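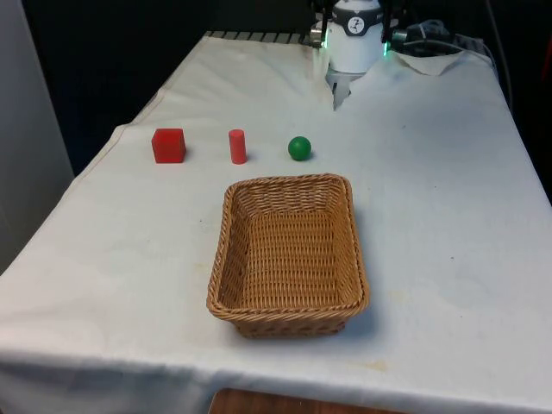
Notebook, natural dye bench, 11 Aug 2022

Second try with the madder bath. The first one was too brown, and I think the water was too hot. Today I kept it at 60 degrees for the whole time and did not go away from the pot. The thermometer from Semier reads a little high, so I checked it against the old glass one before starting.

Wool: 100 g of the Fasalano two-ply, washed yesterday evening with plain soap and left in a bucket overnight. Mordant was alum, 13 g, dissolved first in a cup of hot water. I forgot the cream of tartar. Please do not compare this skein directly with the June ones.

Madder was the chopped root from Phetsri, same bag as before. The bag is nearly finished. I soaked the root in cold water and threw away the first water, which was yellow. Then into the pot in a cotton sack, so that the small pieces don't stick in the yarn.

After one hour the colour was a weak orange. After two hours it was more red, but darker on one end of the skein. My mistake, the ties were too tight there. I loosened them and turned the skein every ten minutes. Total time in the bath: 4 hours, then left to cool with the lid on. 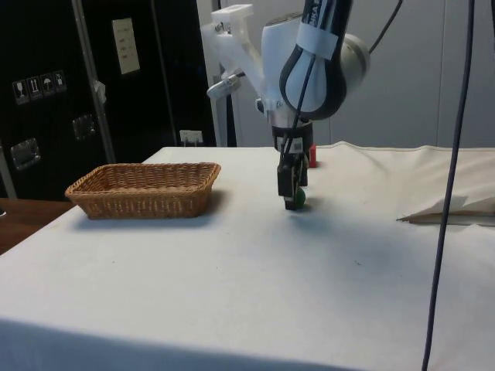
Green ball on the white cloth, red block behind it.

Rinse took five changes of water before it ran clear. Skein is drying in the shade on the back rail. Wet colour is close to brick, I expect it will be lighter tomorrow.

Weld for the yellow is still not here. Trakenex wrote that it will come in September. Without it I cannot start the greens, only prepare more mordanted wool.

To do:
- wash the cotton sack separately, it stains everything
- second skein in the same bath, to see how much colour is left
- buy cream of tartar
- cut a piece of today's yarn for the light test and write the start date on the card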